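Finger pads wearing on one edge – hand-held gripper, phone case task

brusix_bench
The fingers on our hand-held grippers scuff along one edge long before the faces wear. Work pieces are soft phone cases on a white table. Pads are changed every 400 picks. Screws are checked every 35. Is the edge wear an alignment fault or just the pad material?

El Idrissi
Check parallelism first. Close on a 2 mm shim at the tip, then at the root. If it drags at one end only, the mount is out. Pictures of the fingers open over the work?

brusix_bench

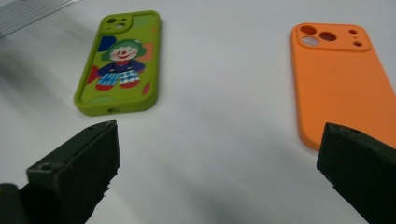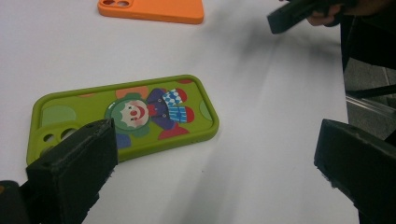

Page 2 of 4

brusix_bench
Green and orange cases in both. The edges are what I mean.

jotau_cell
The first shows fraying low on the left finger. I would say material. We had the same on the Hernier pads in December and a harder grade cured it.

El Idrissi
Disagree. A harder grade slips on silicone, and a tilted finger will chew any pad you fit. Shim before ordering anything.

B. Soliman
Both are cheap to test. Shim one gripper, leave the other alone, same pads on each. Also wipe the faces – the right one in the second picture looks dusty, and dust costs grip.

brusix_bench
Will shim one tonight. The Betancur pads stay on both until the next change.

jotau_cell
Still material.

Print this thread | E-mail this thread
Contact the moderators | © Jotau Forum | Back to top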